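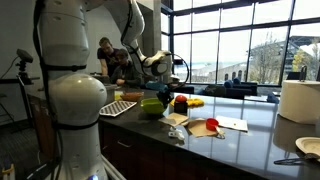
Figure 7.1 A kitchen counter with a glossy black stone top. The polish reflects the windows and the objects above it.

Chapter 7
Stone Surfaces in the Home

7.1 Scope of the chapter

Chapter 6 dealt with stone as a walling and paving material, where the main loads are weight, frost and foot traffic. Indoors the demands are different. A worktop carries little weight over most of its life, but it meets oil, acids, dyes, hot vessels and hard edges, and it is looked at from close range and in slanting light. A slab that would serve for a century as a doorstep may be marked within weeks when laid beside a sink.

The chapter covers the choice of stone, the finishing of the face, cutting and support, sealing, and repair. Man-made slabs bound with resin are treated in Chapter 8 and are mentioned here only for comparison. Readers who have not worked through the section on pore structure (5.3) should do so first, as the terms open porosity and capillary rise are used without further definition.

7.2 Trade names and rock names

The stone trade sells by appearance. A slab labelled "black granite" is in most cases not a granite in the geologist's sense. True granite contains a large share of quartz and pale feldspar and cannot be uniformly black. The dark slabs sold under that name are usually gabbro, dolerite or a related rock, made up mainly of plagioclase and pyroxene. Their hardness is close to that of granite, and for most purposes the loose name does no harm.

It does matter where acid is concerned. Some dark limestones take a high polish and look much like gabbro when new. Lemon juice or vinegar left on such a surface will dissolve the calcite and leave a dull patch, known as an etch. An etch is a loss of material. It cannot be cleaned off and must be ground out.

The simplest check is a drop of dilute hydrochloric acid on the sawn underside of an offcut. Fizzing shows calcite. The test should be made on every batch, including batches from a quarry that has been used before. In the Prundness survey, which Rongrong Ren brought together from the records of fitting firms, 3261 worktops were listed by trade name and then by rock type. The two lists disagreed often enough that the survey recommends leaving the trade name off the fitting sheet altogether.

7.3 Polish and reflection

A polished face is produced by grinding with finer and finer abrasives until the remaining scratches are too small to scatter visible light. Light then leaves the face at the same angle at which it arrived, and the surface acts as a weak mirror.

The share of light reflected depends on the refractive index of the minerals and on the angle of view. Looking straight down, an observer receives only a small percentage of the light back from the face. At a low angle, such as that of a person looking across a counter towards a window, the share rises steeply. Pale stone also reflects in this way, but the light scattered from within the stone hides the effect. Dark stone absorbs most of the light that enters it, so the mirror image stands out (Figure 7.1).

Three practical results follow.

Scratches and dried water marks show more plainly on dark polished stone than on pale stone of equal hardness.

Glare from windows and ceiling lamps must be considered when the layout is drawn. A honed face, which is ground smooth but left short of full polish, reduces it.

Joints should be dressed to the same level on both sides. A step too small to feel with the finger will still break the reflected line of a window bar.

Gloss is measured with a meter at a fixed angle, normally 60 degrees. Readings should be taken at no fewer than 4 points on each slab, away from the edges, and the lowest reading recorded together with the mean.

7.4 Terms used in this chapter

Arris: the sharp edge where two faces meet.
Dressing: any working of a face or edge after sawing.
Etch: loss of polish through attack by acid.
Honed: ground smooth without full polish.
Upstand: a narrow strip of stone fixed to the wall behind a worktop.

Section 7.5 takes up the cutting of slabs, beginning with the placing of sink and hob openings.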